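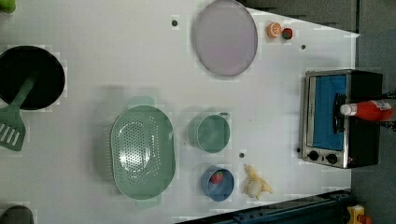
Gripper comparison, second progress report
Prepared by Sunil Gunawardena for Medska, June 6, 2020

1. Work in this period

The Pramanik and Grirkar grippers have both been run on the kitchen bench at Flistham. The arm, the controller settings and the overhead view were kept the same for both. Of the 1336 attempts logged, 1000 were made with the toy set: pan and spatula, colander, tray, bowl, toaster oven and small fruit. The remainder were calibration runs and are left out of the comparison.

Bottles and soft fruit gave the widest spread between the two grippers. The Pramanik closes faster but tends to turn a bottle in the grip when it is held near one end. The Grirkar is slower by about 30 per cent and keeps its hold at lower force.

2. Bench layout

The layout is fixed for each block of attempts. The toaster oven stands at the right of the table, on the side from which the arm reaches in, with the bowl and banana to its left and the colander beyond them.
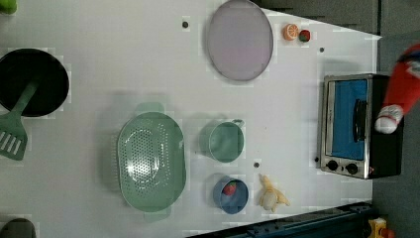 3. Open points

Yayra Sarpong is rewriting the force limit in the controller, which at present resets after each stop. Eight blocks will be repeated once this is done. Camera calibration drifted twice and the affected runs have been marked in the log.

4. Next period

Repeat blocks, then trials on the oven door handle. The final report remains due in October. No change to the budget is requested.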